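讲稿备注：床上那一堆从哪里开始收
（儿童房与卧室整理 分享会，周五晚场，讲者自用，屏幕文字另见投影文件）

开场前

麦克风试一遍。翻页笔的电池带一对备用的。桌上摆好：一条单人毛毯、一件棉衣、一条带松紧的床笠、两个布筐、一卷美纹纸、一支记号笔。棉衣的拉链先拉开，等会儿要现场拉上。

第一排的人通常坐得晚，七点整先讲闲话，七点零五分进正题。

第一页 标题

大家晚上好。今天讲床。不讲衣柜，衣柜上次讲过了，错过的人会后找我拿提纲。

讲床的原因很简单。我入户帮人整理，进卧室以后第一眼看的就是床。地上有没有东西，各家不一样，床上有东西的人家占多数。床是房间里最大的一块平面，高度又正好在手边，进门脱下来的、从阳台收进来的、早上换下来的，一松手就在上面了。

今晚的内容分四段：床上的东西怎么分，先动哪一样，床单毛毯怎么叠，最后讲怎么让它别那么快堆回来。中间有一次现场练习，需要两位上来。

（停一下，问：今天出门前铺了床的请举手。不管举手多少，不评论，直接翻页。）

第二页 床上的东西分两拨

第一拨是睡觉要用的：床单、被子、毛毯、枕头、抱枕。第二拨是睡觉用不着的：外套、毛衣、裤子、围巾、袜子，还有包和书。

很多人收床的时候是从铺床单开始的。床单一拉，上面压着衣服，拉不动，于是把衣服往一边推，推到床尾或者靠墙那一侧，床单铺平了半张，人也累了。晚上睡觉的时候再把那一堆挪到椅子上，第二天早上挪回来。我有个学员叫Kári Bach，他给自己算过，一堆衣服在床和椅子之间来回搬了九天，里面真正穿过的只有两件。

所以顺序要反过来。先清第二拨，再动第一拨。

第三页 看一张实际的床

给大家三十秒，自己看，先不要说话。心里想一件事：如果只准你先拿走一样，你拿哪一样。
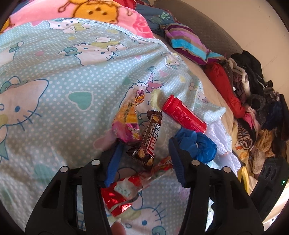 图1 收之前的床面，右侧为衣物堆

（三十秒。看表，别凭感觉。）

问现场：第一样拿什么？

预计有人会说粉色毛毯，颜色亮，块头大，眼睛先看到它。也会有人说先把凯蒂猫床单拉平。都先听着，写在白板上。

我的答案是红色那件棉衣。理由有两个。一是它斜着压在那里，袖子伸到床中间去了，它不走，下面的都不好动。二是外套的去处最明确，挂起来就行，不用想。整理的第一个动作一定要挑一件不用想的东西，手先动起来，后面就顺。

第二步，拿深色的。灰的、黑的、藏青的混在一堆里，靠眼睛分不清是裤子还是上衣，要一件一件提起来看。提起来，抖一下，分到三个位置：要洗的进筐，还能穿的挂起来，不确定的放在床尾。虎纹那块布、驼色那块像针织的，也照这个办法，拎出来之前不要猜它是什么。猜错了就会放错地方，过两天又要找。

第三步，白色镂空的那块针织物单独拿。它有一部分压在蓝色的东西下面，这种织法最容易勾，不要扯，先把上面的掀开，再用两只手托起来。镂空的针织物不要挂，挂久了会变长，对折两次平放在抽屉最上层，或者放在毛衣上面。洗的时候装网袋。

到这一步，衣服清完了，再回头看毛毯和靠枕一类的东西。粉色毛毯、藏青底带绿叶的那块布、彩色条纹的那个毛绒织物，统统先挪到椅子上，椅子这时候是空出来的，只用十分钟。条纹的那个拧着，先松开看看，是毯子就按毯子叠，是枕头就拍一拍放回床头。

最后才轮到床单。床单上的褶子是往一侧斜着走的，这种情况光在一个角上拽没有用，要掀开重新铺。

（这里容易讲长，超过八分钟就跳过白板上的讨论。）

第四页 床单

铺床单，讲三个动作。

第一，找中线。床单对折一下，折痕对准床头正中。带图案的床单看图案也行，卡通头像一类的图案如果有明显的上下方向，头朝床头。图案朝各个方向都有的，就不用管。

第二，先固定床头那两个角，再到床尾，对角线拉。先左上右下，再右上左下。顺着一边拉，褶子只会被赶到另一边去。

第三，手掌从中间往外推，推三下就够了。睡觉的床不是酒店的床，推平到不硌人就可以停。

靠软包床头板的那一头，床单边要往垫子底下多塞一些，塞进去一个手掌那么深。软包的表面有纹理，爱挂毛，毛毯不要长期堆在那里，一个星期用吸尘器的扁嘴顺着吸一遍。浅色墙面的房间，床和墙之间留一拳宽，方便手伸进去塞床单，也不容易蹭脏墙。

常有人问床单多久换一次。我自己家是两周，夏天一周，孩子的床一周。你家里有过敏的人，听医生的，不听我的。

第五页 毛毯的叠法（现场演示）

拿出带来的毛毯。

绒面毛毯的毛病是滑，叠好了放在架子上，隔天就塌。我用的是卷法。长边对折，再对折，成一长条，从一头往另一头卷，卷的时候膝盖压一下排气，最后把外面那层翻过来套住。卷完竖着放进筐里，图案朝外，小孩自己认得出是哪一条。

（演示一遍，不说话。再演示一遍，边做边说。）

请两位上来。一人卷，一人看，然后换过来。不计时。上次有一组比起速度来，卷得很松，提起来就散了，反而要重做。

筐的尺寸要先量。毛毯卷好以后量直径，再去买筐，别反过来。我们平时用的两种，一种是Driltgate的软布筐，能压扁，空着的时候可以塞到床底；一种是Terico的硬边筐，立得住，适合放在床尾。两种都在后面桌上，可以摸一摸，今天不卖。

第六页 外套和“穿过一次”的衣服

床上的衣服，脏的其实好办，进洗衣机就完了。难办的是穿过一次、还没到要洗的程度、又不想跟干净的挂在一起的。没有地方去，就去了床上。

给它一个地方。做法有三种，选一种：

门后装一排钩子，五个，一人份。满了就必须处理一件，不再加钩子。

床边放一把椅子，只搭不堆，搭三件为限。这个办法只适合一个人住的。

衣柜里划出左边一段，挂一条布条做分隔，布条左边是穿过的，右边是干净的。我最推荐这一种，从外面看不见，柜门一关就清爽了。

棉衣、羽绒衣另外算。天冷的几个月，它每天进出，应该挂在大门口，不应该进卧室。如果门口没有位置，至少挂在卧室门后第一个钩子上，进门抬手就能碰到的高度。给孩子用的钩子要低，孩子伸手能够着，这一条比什么都管用。挂之前拉链拉上，袖子捋顺，衣架用宽肩的。

（拿起带来的棉衣，拉上拉链，挂一次给大家看。）

第七页 一个家庭的记录

这一页讲Esben Bech家。他同意我讲，数字也是他自己记的。

两个大人，两个孩子，四个人的衣服收下来都先放在大床上，晚上再叠。晚上往往不叠。我们第一次过去，把床上和床边椅子上的纺织品全部过了一遍，一共237件，袜子按双算。叠好归位的那天，孩子数得最起劲，给袜子配对配到晚饭。

后来全屋的又清点了一遍，衣服加床品459件。他看到这个数字以后，自己决定先不买新床品了。

改动只有两处。一处是晾干的衣服不再送到大床上，直接在阳台边的小桌上叠，叠完各人拿各人的。另一处是每人一个布筐，筐上贴名字。一个月以后我再去，床上有一条毯子和一本书，可以接受。小桌上有一摞没拿走的T恤，是Esben自己的。

（有人会问桌子多大。答：桌面长边100厘米，放得下一件摊开的成人上衣就行。）

第八页 每天五分钟

睡前做，不要早上做。早上赶时间，做不长久。

顺序还是那个顺序：外套先走，衣服再走，毛毯卷起来，床单拉一下对角。五分钟到了就停，没做完的放进床尾那个筐，明天接着做。筐只有一个，满了当天必须清。

家里有小孩的，把第一步交给孩子，只做一件事：把自己的外套挂上。做满两个星期再加第二件。不要一次交代四五件，孩子记不住，大人也会忍不住去重做，重做一次，他下回就不做了。

毛绒的、卡通图案的东西，孩子舍不得收起来，那就不收，选一条放在床上，其他的轮换。哪一条上床由孩子定，每周换一次，跟换床单放在同一天。我女儿那时候选了同一条，选了整整一个冬天，毯子边都起球了，也随她。

第九页 常见问题（时间够再放）

床底能不能放？能，放换季的床品，用带盖的扁箱。不放每天要用的东西。

真空袋好不好？棉被可以，羽绒和绒面毛毯不建议，压久了不容易蓬回来。

床品留几套？一张床两套，加一套备用。小孩的床多一套。

旧床单怎么办？纯棉的剪开做抹布，一条单人床单能剪出不少，够用大半年。化纤的不吸水，做抹布不合适，可以拿来盖换季的被子防灰。

客人突然来了，床上还有一堆？拿一个大筐全装进去，筐放进浴室，客人走了马上倒回床上，当晚按今天的顺序收完。筐里过夜的东西，一般会再过很多个夜。

收尾事项

提纲印了200份，放在出口左手边，拿一份就行，两面都有字。背面是Hauksdóttir工作室画的叠毯子步骤图，比我讲得清楚。

下一场讲玄关和鞋，地点还是Getoseck活动室，一楼，不是上次的二楼。报名表在签到台。

提醒自己：毛毯和两个筐带走，白板擦掉，空调关了再交钥匙。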